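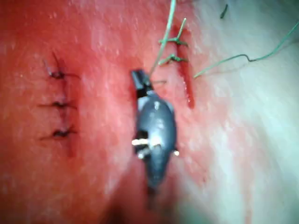 October, evening. The nets for the youth league in Prernside came back again with the same damage, broken at the second row of knots under the rim. I mended three of them before supper and I want to write down how, so the next person does not begin from zero. For the small knots I work with a thin nose plier and take the cord near its end, close to the jaw tip, in the way the dark instrument above seems to have the suture. When I take it deeper in the jaw, the cord turns and the knot sits crooked. Our cord is of course much thicker than a suture, so I can pull harder, but I should not pull before the knot is flat.

Material: Baran braided cord, white, from the old roll. The Zestow cord is softer for the fingers but it stretched too much on the test rim last season, and the loops hung uneven after it. I keep Zestow only for the bottom row, where players do not hang their hands.

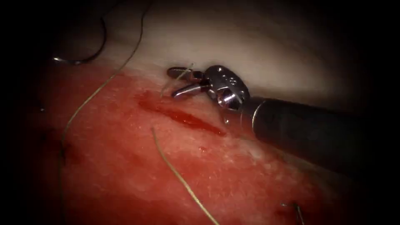 400 words

Drop test on the bench rim, mended net number one. The ball goes through from the usual height, 108 drops, then I look at the knots with the lamp. No knot opened. One loop on the left side moved down a little — I think I left it loose when I was tired. I made it again and continued until 400 drops. After this the loop stayed in its place.

The old net without mending is on the record sheet with 1,700 drops before the first break, so 400 is not yet a result. To be continued with the same ball and the same pressure, 7 psi, please do not pump it up between the series.

Rim hooks: two hooks on the Tarham rim have a sharp inner edge. I feel it with the nail. This can be the true reason for the breaks in the second row, because the cord rubs there when the net swings back up. I filed one hook round and left the other as it was, to compare. The filed one has blue tape on it. Please leave the tape.

Still open:
Does the league want nets of 12 loops only? The outdoor rims behind the school have a different hook distance and my net was tight there.
Order more cord before the midnight games start again. The roll is nearly at the end.
The long plier is missing from the drawer.

Morning, added: the filed hook shows no white dust from the cord, the other one has a little. I will file the second one also after the next series.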